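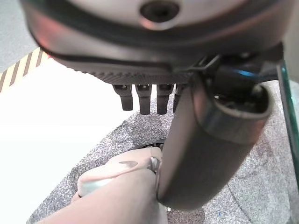
Noeline Tomoana wanted to know if it ever got tired. The man from Oltmanns said no, but the motors ran warm by four in the afternoon, and he wrote her question down anyway.

We had come over from Lostcombe on the early bus, 14 of us, for the open day at the Willura works. I stood at the back with my coat on. The hand was over a bit of gray speckled carpet, and the man kept talking about grip.

"It does 100 of these in a shift," he said.

My father did 165 at Jodcombe, by hand, with a radio going. I didn't say so.

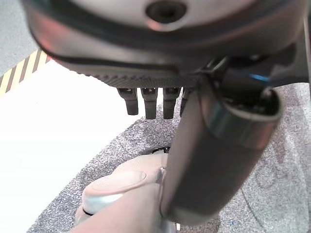

He had done it for 40 years, and in September they gave him a clock. Noeline had worked the next bench. She moved up to the rope now and held out her own hand, palm down, fingers hanging -- the same way he used to rest his between pieces.

"Slower," she told the man. "Can you make it go slower?"

He said he could, and bent to the keyboard.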